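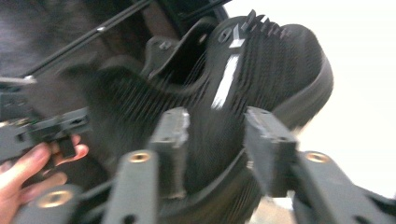
Teaching a Shoe Task with Hand-Held Grippers: Notes on Procedure

Upendo Ogola
23 September 2026
Last updated: December

The purpose of this post is to set down how demonstrations are recorded for the shoe task at Enddale, where I have been responsible for the collection work since the start of the project. Earlier posts on this blog dealt with teleoperation, and several readers wrote to ask why that method was set aside. The answer takes up the first section. The remainder concerns the procedure itself, including certain points on which Baptiste Langlois and I do not yet agree.

The task is stated in one sentence on our instruction sheet: pick up a pair of shoes, one in each gripper, bring them together over the rack, and set them down side by side. A person can do this without thinking. It is a demanding assignment for a learned policy, as both arms must arrive at the same place at the same time while carrying objects that bend.

Why the remote-control station was set aside

Our first recordings were made by remote control. The operator sat at the Dranmont station, moved a pair of leader arms, and watched the follower arms repeat the motion. The data were clean and every joint angle was known. The motions, however, were slow and cautious in a way that no person moves when handling a shoe. Operators paused before each grasp. They approached from directly overhead even when the shoe was lying on its side and a sideways approach would have served better. A policy trained on those recordings learned the pauses along with the rest.

There was also the matter of feel. The leader arms return very little force to the hand. When a soft upper began to fold between the fingers, the operator found out by looking, and by then the grasp was usually lost.

With hand-held grippers the operator carries the tool directly. The fingers are of the same pattern as those on the robot, so whatever can be grasped in the hand can in principle be grasped by the arm. The operator feels the shoe push back through the handle. Recordings became shorter and the motions more natural, and new operators were producing usable work on their first morning.

The method has its costs. A person can reach into postures that the robot cannot, and can move faster than the robot is permitted to move. Each recording must therefore be checked against the reach and speed limits of the arms before it is accepted. Recordings that fail this check are kept in a separate folder and are not used for training.

Preparation of the work area

The rack is a clear acrylic box with a thin metal frame, open at the top. It stands on a light wooden board laid on the carpet. The board was introduced after the first week, when we found that the rack sank slightly into the carpet on one side and that its position drifted over a session. The position of the rack on the board is set before the session and then changed deliberately between blocks, by small amounts, so that the policy does not come to depend on one location.

The clear panels were the subject of some discussion. Transparent material is difficult for vision. The floor is visible through it, and reflections move when the operator leans. Baptiste favored an opaque rack for the first round of training and the clear one afterward. I held that the clear rack should be used from the beginning, and that is the present arrangement, although I would not describe the question as settled.

Dark shoes present a second difficulty. A black shoe between dark gray fingers gives the wrist camera very little to work with, and a quick movement blurs what little there is. A white stripe or other pale marking on the upper is a real help to the person reviewing the footage. We nevertheless keep plain dark pairs in the rotation and do not select shoes for the convenience of the camera.

Cables should be dressed before the first recording. They are allowed to hang in a loose loop beside each forearm, with enough slack that the wrist can turn fully in both directions. A cable that pulls at the end of a turn will teach the operator to stop short, and the operator will not notice that this has happened.

The grasp

Each shoe is taken across its width, with one finger pad on either side. The pads should close until the shoe no longer shifts when the gripper is tilted, and no further. Knit uppers are the most troublesome in this respect. They give way under the pads, and the operator's natural response is to squeeze harder, which bends the shoe out of shape and makes the placement unpredictable. Leather is easier. Rubber boots have been tried and were abandoned for the time being.

We ask operators to check the finger pads at the beginning of each session. The upper edges wear first. A worn edge is acceptable, but a pad that has worked loose on its arm is not, and the fasteners should be tightened with the driver kept in the Mindex case. The threaded inserts are brass and will strip if they are forced. I have replaced several and would prefer not to replace more.

Operators should avoid resting the free fingers on any bracket or linkage while a recording is in progress. When the mechanism needs to be steadied or adjusted by hand, the recording is to be stopped first.

Bringing the pair together

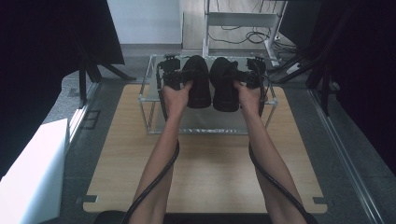 The difficulty at this stage is one of timing. Most operators favor one hand, and the shoe in that hand reaches the rack first and waits for the other. In a single recording this does no harm. Across a full set it becomes a habit, and the policy reproduces it as a long hesitation in one arm. We now instruct operators to bring both shoes to a meeting point above the rack and to lower them as one movement. The shoes may be close, and light contact between them is permitted, but neither should be used to push the other into place.

The toes may point downward during the approach. This was at first discouraged, on the grounds that a level shoe is simpler to set down. In practice the downward angle gives the operator a better view past the heels and into the rack, and the change to the final orientation can be made late. Recordings of both kinds are accepted. They are labeled separately so that their effect on training can be compared.

Release is the step most often rushed. The pads must open fully before the hands withdraw. If the hands begin to lift while the pads are still opening, one shoe will frequently be dragged upward and will fall against its neighbor. A short pause at this point is correct, and it is the only pause we request anywhere in the task.

Review and the present count

Baptiste reviews every recording on the day it is made, using the Chareonsuk viewer, and marks it as accepted, set aside, or to be repeated. At the time of first writing the accepted set stood at 81 demonstrations. The work is divided among four operators, each of whom records in blocks of four before resting. The blocks were once longer. The forearms tire sooner than people expect, and tired operators begin to drop the elbows, which alters the angle of approach in a manner that is plainly visible in the plotted paths.

I am often asked whether imperfect demonstrations should be discarded. Our rule is that a recording in which the operator corrects an error and completes the task is kept, provided that the correction is smooth. A shoe that slips and is regrasped teaches something. A shoe that is dropped on the carpet and collected by hand does not, and that recording is repeated.

Points still open

Baptiste maintains that the operator's head view should be given greater weight in training than the two wrist views, since the wrist cameras see mostly shoe once the grasp has been made. My own position is that the wrist views matter most in the final part of the descent, when the forearms obstruct the view from above. We have agreed to train on each arrangement in turn, with the same recordings, and to compare placements on a pair of shoes that no operator has handled.

Addition, December: the opaque rack requested by Baptiste has been delivered, and one block has been recorded with it. The grasping section has been revised to reflect the current instruction on pad pressure. The remote-control station remains in use for the drawer task, where its slower pace is of some benefit, and I intend to write about that work separately.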